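The Trouble With Folding

Most of the laundry in Sesinley dries outdoors from March on, and most of it is brought in at the end of the day by whoever happens to be home. What happens after that varies from house to house. Some people fold at the line, straight into the basket. Some fold on the bed. A fair number do not fold at all, and live out of a clean pile until the next wash.

Emmett Halvorsen used to belong to the last group. He runs the linen room at the Zamora, a guesthouse with 11 bedrooms on the road to the lake, and for two years he has also taught a free evening class there on folding and storing cloth. The class meets in the breakfast room after the dishes are cleared. People bring what they have: bath towels, pillowcases, the fitted sheet they have been fighting with since they bought it.

"I thought I would get three people," Halvorsen says. "They wanted to know how we get the towels to stand up on the shelf."

The answer takes him less than a minute to show. A towel that is folded in half and then in half again will have loose edges on at least two sides, and a stack of them leans. Halvorsen folds his lengthwise in thirds first, so both long edges are tucked in, and then brings the two short ends toward the middle and closes the whole thing like a book. The rounded side faces out on the shelf. The next person to need a towel can pull one without taking the stack down.

Before any of that, the cloth has to be flat. Halvorsen spends more of the evening on this than on the folds. He makes people put the towel down on the table and sweep it with the side of the hand from the middle outward. A layer that has doubled over underneath will make a ridge, and the ridge will still be there four folds later, only thicker. Corners get pulled out one at a time. If a corner is turned under, he has people lift that whole end and lay it again.

Surface matters too. A bed is soft and the cloth sinks into it. A kitchen table is better, as long as it is dry and has been wiped. At the Zamora they use a long pale tabletop in the linen room with nothing else on it, and the staff know not to set their coffee there.

A pink cloth laid out wide on a white surface shows up every wrinkle, and a flap that has bunched up on the right side is easy to find and easy to fix. 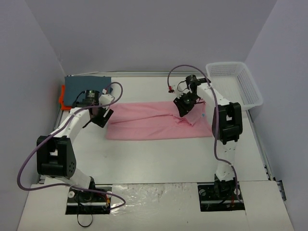 Benedikt Kohlhase sees it differently. He wrote to us from Wudau after our spring piece on airing cupboards, and said that people worry far too much about wrinkles in a thing that is going to be used to dry a dog. In his house, he wrote, towels are rolled. A roll needs no table, hides a bad edge, and fits in a drawer, a crate or the gap beside the tub.

Halvorsen has no quarrel with rolling. He does it himself with hand towels and with anything going into a suitcase. For bath towels he finds that rolls take up more depth than most shelves have, and that the bottom row gets squashed. He also points out that a thick towel rolled while it is a little damp will smell by the weekend. Folded towels can have the same problem, so he leaves everything on the rack for an extra hour before it goes in the cupboard.

Fitted sheets get an evening to themselves. The method is the usual one, with a hand in each of two corners, one corner flipped over the other, and the same again at the far end. Once all four corners are nested, the sheet goes down on the table and the elastic edges are turned in until there is something close to a rectangle. Halvorsen does not ask for a perfect one. He asks that it be small enough to fit inside its own pillowcase, with the rest of the set, so that a bed can be made from a single bundle.

The linen room holds 104 bath towels when everything is clean, which is rare. The shelves are from Workis, plain and deep, and the labels on them are strips of masking tape. New stock goes at the back and the older towels are used first. Those that have gone thin in the center are cut up for rags, hemmed if someone has time, and kept in a bin under the sink.

The next class is on 6 Aug 2025 at seven in the evening. Bring one towel and one fitted sheet, both washed.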